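Right, I finally sold the Dorkik. Ten years, one cracked bottle cage and more chip fat on the chain than I'd like to admit. A thread on what came next, for anyone else dithering over a first gravel bike.

I wanted one bike for lanes, towpath and the odd wet club run. Teodor Solheim, who leads our slow group very fast, kept saying "just get the Kisten". So I tried the Kisten. Lovely paint! Far too long for me, I felt like I was reaching for the next village.

Second go was the Magaña, aluminium frame, carbon fork, room for fat tyres. Came up a touch small on paper, felt spot on in the car park. Bought it the same afternoon (sorry, savings).
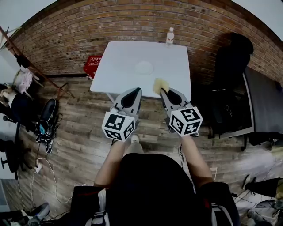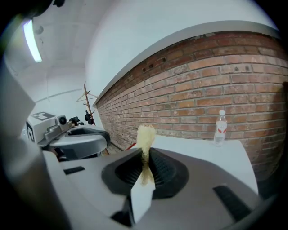
First proper ride was 14 miles, mostly bridleway, and I've been grinning since. The tyres that come with it are fine on dry stuff and hopeless in mud, so I've ordered Vindidex ones for winter. It's also the first bike I've owned that I want to keep clean, which means a bucket, warm water and a little yellow sponge or cloth like the one on the white table up there, kept well away from the discs. Do the frame first and the greasy bits last or you'll just paint oil all over it.

Gears: one ring up front. I was nervous about this. There are gaps, and on a flat road with a tailwind I run out of legs before the others do, but the steep bit past the quarry is so much easier now that I've stopped caring.

Saddle: no. Swapped it after two rides for the old one off the Dorkik.

Budget was 2,000 all in and I stuck to it, pedals and mudguards included. The mudguards rattle. Still working on that, a bit of old inner tube under the bracket has helped.

Next up is finding bags that don't rub my knees. If you've got a small frame and a top tube bag you get on with, send me a photo please!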